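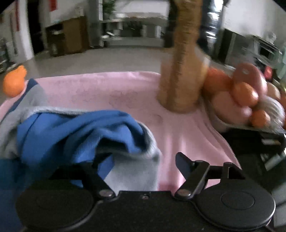
Pre-session checklist, hand-held gripper, cloth folding task
Station: Bonia table
Filled in by: Ademir Quintana
Read over by: Ward Cuypers

1. Finger pads clean, both sides. OK
I wiped them with the dry cloth only. Please, no more spray on the pads!

2. Pivot screws snug. OK, with a note
Left one took a tiny nudge with the driver. I'd look at it again before lunch (it was the same one in January).

3. Jaws open and close fully, no rubbing. OK
Lovely and smooth. I squeezed it a bunch of times and got the same travel every time.

4. Lens wiped, clock synced to the Skevell recorder. OK
Sync took 2 tries. I'm putting that down to me being impatient.

5. Table cloth lying the way you want it. OK
Some wrinkles are fine, we want the robot to learn from a normal table and not a hotel bed. Just don't let a fold run under the garment, or you'll pinch both layers and have to scrap the demo.

6. Garment bunched up fresh before each demo. OK
I keep catching myself dropping it the same way, so I've started using my left hand. Silly but it helps!

7. Oranges and other props clear of the folding path. OK
They can stay on the table, just start your reach well away from them.

8. Cables and gear below the table checked by hand. REDO
One plug felt loose, so I pushed it in and want a second person to check.

9. Disk space. OK
714 demos saved, target is 1,000, so there's room.

10. Wrist break every half hour. Um, mostly
Ward, I know. Timer's set now.

Open items: number 8, and the left pivot screw.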